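九月去Lalis看冰球馆开放日

Piltodell冰球馆在Lalis城北,挨着旧货运站,是Dawber冰球俱乐部的主场。每年开季之前,俱乐部会把平时不让外人进的地方打开一天,球迷凭季票或者在网上登记就能进去。我看Dawber的比赛有几个赛季了,一直坐在看台上,从来没到过更衣室那一层,今年九月正好在附近出差,就登记了上午的一场。

从火车站过去可以坐公交,也可以走路。我是走过去的,沿着铁路边那条路一直往北,路上有一段在修人行道,要绕到对面。冰球馆的正门在南侧,开放日不走正门,走西侧平时给球队大巴用的那个入口。入口处有人核对登记的名字,发一条纸手环,颜色对应不同的参观组。我这一组由Rokeya Khan带,她在俱乐部负责场馆运营,讲话不快,走几步就停下来等后面的人跟上。

进门以后先是一条很长的通道,地上铺着黑色的橡胶垫,球员穿着冰鞋可以直接走。通道一侧是器材间和磨刀房,另一侧是更衣室。Khan说,馆里一共有五间更衣室,主队用最大的那间,客队一间,剩下的给青年队、女队和平时租冰的人轮流用。第五间最小,裁判也在里面换衣服,碰上青年队比赛和成年队比赛排在同一天的时候,时间表要排得很细,上一拨人没走完,下一拨人就得在通道里等着。

主队更衣室这次可以进去,但不能坐在球员的位置上。柜子是敞开式的,上层放头盔,中间挂护具,下面的箱子放手套和冰鞋。每个位置上方有名牌,名牌是插进去的,转会或者下放的时候抽出来换掉就行。有个小孩问为什么门将的位置比别人宽,Khan说门将的护腿没有别的地方可以放。门将的位置在最靠门的一头,出来的时候不用从别人面前挤过去。

屋子中间的地面上有一块印着队徽的地毯,四周拦着绳子,谁都不许踩。这个规矩在很多队都有。Khan说他们前几年把队徽换了一版,线条改粗了,地毯也跟着换了新的,旧的那块现在挂在二楼的走廊里。后来我上二楼的时候特意看了一下,旧队徽上那只水鸟的脖子要细得多,远看容易认成一根球杆。新版我个人觉得在球衣上好看一些,在围巾上反而不如旧版清楚。同组有位老球迷说他到现在还戴旧围巾,新的买了一条,放在家里。

更衣室出来是磨刀房。房间很窄,一次只能进几个人,其他人在门口听。里面有磨刀机、一排挂着的冰刀和一个装螺丝的多层抽屉。负责器材的师傅给我们演示了一遍:先看刀刃两侧是不是一样高,再夹到架子上,沿着砂轮平稳地推过去,推完用油石去毛刺,最后拿一个小尺子再检查。他说每个球员要的深浅都不一样,有人喜欢咬冰深一点,转弯稳,有人嫌滞,要浅的。这些全记在一张表上,贴在机器旁边的墙上。有的球员手感不好的时候会来要求改,改完过几天又要求改回去,他都照办,也都记下来。

有人问业余的人多久磨一次刀合适。师傅说看上冰的次数,也看走路的时候有没有在水泥地上踩过,戴好刀套比什么都有用。他还说很多人把冰鞋带回家就扔在包里,第二天刀上就起了锈点,擦干再收只要很短的时间。我听了有点心虚,我的冰鞋现在就在包里。

接着去看冰。Piltodell有两块冰面,主馆一块,后面训练馆一块,中间用一条短通道连着。主馆的看台座位超过700个,在这个级别的联赛里算中等。座位全是固定的,北侧最上面有几排没有靠背,票价便宜,视线其实不差,就是离暖风口远,冬天要多穿。我平时坐的地方在东侧靠角落,从冰面上往回看才发现那个角度离球门比我以为的近。

我们到的时候冰车正好在里面。他们用的这台叫Grekora,电动的,去年夏天换下了原来烧气的那台。换成电动以后馆里的味道明显小了,这一点坐在低处的观众应该有感觉。缺点是充电的时间要算进去,比赛日两节之间整冰没有问题,碰上一整天都有租冰的日子,就得把训练馆那边的整冰错开,让车有空回去充电。Khan说第一个月他们没算准,有一回晚上最后一场业余比赛只能用手推的刮板把雪推掉,打球的人自己也帮着推,推完接着打。

冰车的工作过程大致是这样:前面的刀片刮掉一层冰,刮下来的碎冰由螺杆送进前面的雪箱,后面先放一遍水把沟槽里的脏东西冲出来吸走,再铺一层热水。用热水是为了让水把表面的旧冰稍微化开,结在一起,冻出来更平,气泡也少。刀片有多宽、水开多大全靠司机的手感。司机姓什么我没有听清,他从车上下来给我们看了操作位,几个手柄已经磨得发亮。他说最难的是四个圆角,开快了外圈会漏一条,开慢了水积得厚,第二节的时候冰就软。

冰面的线和标志是在开季前画的。每年夏天主馆的冰会全部化掉,检查地面下的管道,然后重新做冰。先一层一层喷很薄的水,冻住以后刷白,再喷几层封住,然后画线、铺标志,最后慢慢加厚到比赛要求。中圈的队徽现在用的是印好的布,铺上去再用水封住。以前是拿模板用颜料画的,Khan说画的那种颜色更沉,但是很费人,一旦喷水的时候水流大了,边缘就会晕开。今年铺布的时候有一角起了泡,他们用温水把那一块化开重新压平。她指给我们看是哪一角,我看了半天没看出来。

从主馆穿过短通道就是训练馆。训练馆没有看台,只在一侧有一条窄窄的站人的地方,家长平时就站在那里看孩子训练。我们到的时候青年队正在上课,教练是Carmela Vitale。她自己以前也打后卫,退役以后先带女队,后来转到青年队,现在两边都管一些。这节课练的是出区传球,孩子们从球门后面拿球,看边线的队友有没有空当,有就直接传,没有就绕到另一侧。Vitale不怎么吹哨,多数时候滑到孩子身边说两句,再退开。有个孩子连着几次都把球传到了对方杆上,她让他停下来,先不带球,只滑一遍路线,边滑边把看到的队友的名字喊出来。喊了几趟以后再加上球,就顺多了。

课后她过来跟参观的人聊了一会儿。有位家长问孩子几岁开始学比较好,她说先把滑行学会,球杆可以晚一点,会滑的孩子拿起杆子很快,反过来就很费劲。还有人问个子小的孩子会不会吃亏。她说低年龄组不允许身体冲撞,这个阶段主要是看滑行和处理球,等到可以冲撞的年龄,身体也变了,早早担心没有用处。她又提到今年报名的人里女孩比往年多,青年队里现在男女混着练,到了一定年龄再分开,分开以后女队的冰时排在傍晚,比以前的时间好。以前女队只能拿到很晚的冰,家长接送很辛苦,有的孩子就是因为这个不练了。

讲到冰时,同组几个人都有话说。Lalis只有这一个冰球馆,球队、花样滑冰、冰壶兴趣班和公众开放都要用。俱乐部每个季度排一次时间表,贴在前厅,也发在网站上。那位戴旧围巾的老球迷也在打业余联赛,他说他们队的冰时总是排在最后,打完球回到家已经是半夜。Khan没有回避,说训练馆晚上的时段确实紧张,今年他们把公众开放往下午挪了一点,晚上能多腾出一些来,挪了以后看人数再决定是不是长期这么排。

中午之前还有一个互动项目,在主馆冰面上射门。借冰鞋要排队,不会滑的人可以穿自己的鞋,走在铺好的地垫上射。球门里挂了一块打孔的布,每个角有一个洞,打进去有小奖品。我穿鞋站在垫子上打了几杆,有一杆擦着上面的洞边过去了,别的都打在布的正中间。小朋友拿的是短杆,有个很小的女孩推过去的球慢慢滑,滑到门线才停,旁边的人都给她鼓掌。奖品是贴纸和钥匙扣,钥匙扣上是新队徽。

二楼是餐厅和陈列走廊。除了那块旧地毯,墙上还挂着历年的合影、几件装在框里的球衣,和一根断成两截的木头球杆。球杆下面的牌子写着那场比赛的对手,没写是谁的杆。球衣里最显眼的是一件16号,这个号码现在没有人穿,但也没有正式退役。我问Khan为什么,她说俱乐部章程里根本没有退役号码这一条,只是后来的球员都不来要这个号。今年有个新来的前锋在以前的队里一直穿16,来了以后自己挑了别的,没有人跟他提过。

合影里能看出场馆这些年的变化。早期的照片里界墙上没有广告,玻璃也比现在矮,球门后面挂的是铁丝网。再往后看台加了顶棚,记分牌换过,队服的蓝色越来越深。有一张是馆里漏水那年拍的,全队站在停车场,后面是租来的大巴,那半个赛季他们的主场比赛都在外地打。老球迷指着其中一个人说,这就是他儿子小时候的教练。

餐厅开放日只卖简单的东西,热汤、香肠面包、咖啡和一种撒了糖的炸面团。汤是豌豆的,比比赛日的稠。排队的人不少,但出得很快。坐的地方对着主馆的大玻璃,可以一边吃一边看下面射门。靠窗的桌子有几张贴了预留的纸条,是给下午那一组的季票持有人准备的。

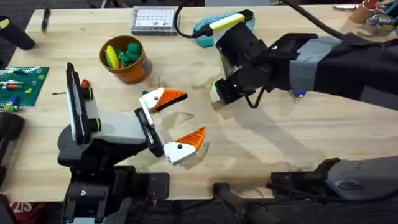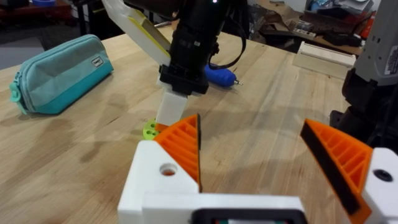
吃完以后还可以去前厅的商店。新赛季的主场球衣已经上架,客场的还没有到,店员说要等开季以后。尺码偏大,我平时穿中号,试了小号刚好,里面再套一件厚衣服就有点紧。印名字和号码要另外付钱,当天印的话要等到下午,我没有印。围巾打折的是去年的款式,花纹是横条,今年改成了斜条。旧队徽的东西只剩杯子和一种很薄的毛线帽,放在收银台旁边的筐里。

季票的柜台也开着。今年的变化主要是两点,一是家庭票可以包含一位祖父母,二是季票持有人如果某一场来不了,可以在系统里把座位退回去,卖出去了就折成下一季的优惠。第二点我觉得很实用,我住得远,每个赛季总有几场赶不上。柜台的人提醒说,退座要在比赛当天中午之前操作,过了中午系统就锁上了。北侧最上面那几排不参加退座,原因他也不清楚,说可以帮我写信问。

最后说几句实用的。登记是免费的,但分组有名额,上午的组比下午的先满。磨刀房和更衣室只有跟组才能进,自己逛只能去主馆看台、二楼和前厅。馆里冷,训练馆比主馆更冷,带一件外套。橡胶垫有的地方接缝翘起来,推婴儿车要留意,西侧入口有坡道,到二楼有电梯,电梯在前厅售票窗后面,指示牌不太明显。停车场当天不收费,不过靠近货运站那一半被大巴占了,开车来的人大多停到了对面超市。拍照基本没有限制,青年队上课的时候不让用闪光灯,也请大家不要单独拍孩子。

我这组结束得比预定的晚一些,主要是在磨刀房问问题的人多。出来的时候下午的组已经在西侧入口排队,Khan跟我们告了别,喝了口水,又去接下一组了。我回火车站还是走的那条路,赶上了原来想坐的那班车。开季第一个主场我应该能来,票已经买了,还是东侧靠角落的老位置。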